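Notes, atelier de Corkach, deuxième partie

Rappeler le point de départ : un bras monté à deux dans l'atelier, 18 soirées, budget final 1 529 euros. Dennis Rotich a fait le câblage, moi le reste.

Parler des pinces. Mors gris, cube à marqueurs noirs et blancs à la base, voyant vert.

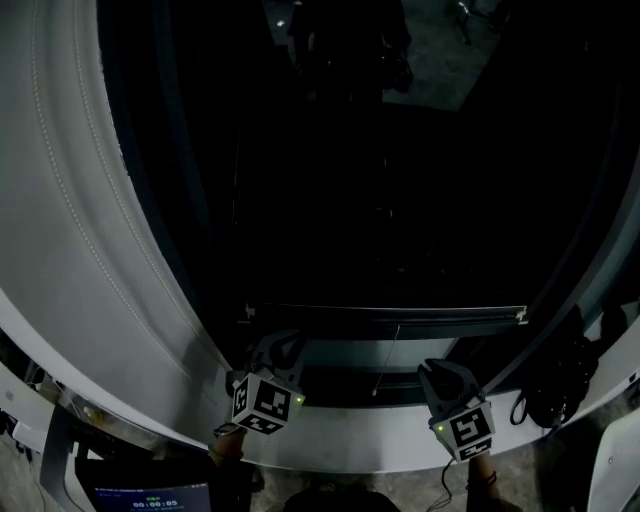 Pourquoi deux pinces ? Certaines pièces se tiennent d'une main et se guident de l'autre.

Passer ensuite au logiciel Hedow, version 3. Dire que l'étalonnage reste long. Remercier Nafula Mwakyusa, puis démo.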